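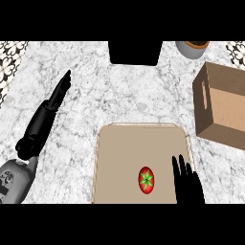
Dear members,

I write on behalf of the Tirnolel Allotment and Growers' Association in reply to Mr Pons, whose message of last week is quoted below, and to set out the position on the produce show for those who have asked. The rules for the vegetable classes were last revised in April, and copies were sent to all plot holders on this list. The change which has drawn most comment concerns staging. Entries in the tomato classes must now be shown on a tray, as with the tomato here, and a plate, saucer or bed of leaves will no longer be accepted. Trays will not be supplied by the Association, and exhibitors are asked to bring their own.

On 20 June 2019, Loïc Pons wrote:

> Dear Secretary,
>
> I have read the new schedule twice and should be grateful for guidance on three matters.
>
> First, Class 14 (tomatoes, one variety) asks for fruit "with calyx attached". Last year I was marked down for calyces that had dried, although they were all present. Is a dried calyx a fault, or only a missing one?
>
> Second, may a member who holds a half plot at Carroll enter the same classes as a member with a full plot? My neighbour was told not, and withdrew her beans.
>
> Third, I understand that entries must be in place by half past nine. The first bus from Femby does not arrive until twenty past, and the hall is a fair walk from the stop with a box of marrows. Could the doors be kept open a little longer?
>
> I would add that I was sorry to see the class for home-saved seed dropped. It was not well supported, I know, but some of us looked forward to it.
>
> With regards,
> Loïc Pons
> Plot 2, Femby Road

I shall take these points in order.

Calyces. The schedule requires that the calyx be attached. A dried calyx is not grounds for disqualification, but the judge may take freshness into account and is free to place a fresher entry higher. Members are advised to pick as late as they can manage and to handle the fruit by the stalk. The judge for the tomato and cucumber classes is again Ms Deirdre Lynch, whose decision is final. Questions about marks should be put to the show office in writing after the prizes have been given out, and should not be raised with the judge in the hall.

Half plots. There is no distinction between full and half plots in any class, and there has not been one since the two Carroll fields were joined. I regret that a member was told otherwise. If she will write to me I will see that her entry for beans is restored without a further fee. The only limit is that each exhibitor may make up to 2 entries in any one class, and the second must be of a different variety from the first.

Doors. The closing time was fixed to allow judging to finish before the public is admitted, and it cannot be moved for all classes. However, Mr Ramil Tiongson, who is stewarding the vegetable tables, has agreed to hold the marrow, onion and potato classes until ten o'clock, these being judged last. Members coming from Femby who have entered tomatoes or soft fruit may leave them at the hall on the evening before, between six and eight. Boxes should be marked with the exhibitor's name and class number on the outside. The hall is locked overnight, but the Association cannot accept liability for anything left there.

Home-saved seed. The class received 2 entries last year and none the year before. It was therefore removed to make room for the children's herb pots. I have noted Mr Pons's comment, and if other members feel as he does they are invited to say so before the schedule for next year is drafted.

Two further notices may be given here.

The water supply to the Vesness side will be turned off for one morning while a new stopcock is fitted. The date depends upon the plumber and will be posted on the gate - please do not telephone the office to ask for it. Members with glasshouses should fill their cans the evening before.

The key to the tool store has been copied and the old padlock replaced. Those who need a new key should apply to Ms Aoife Fitzgerald, bringing the old one with them. The padlock number for the lower gate is unchanged.

Entry forms for the show are in the box outside the office, and completed forms may be returned by post or by hand. Forms sent to this list will not be treated as entries, as the list is open to all 416 subscribers and the office does not print from it.

Yours faithfully,

Oisín Conneely
Secretary
Tirnolel Allotment and Growers' Association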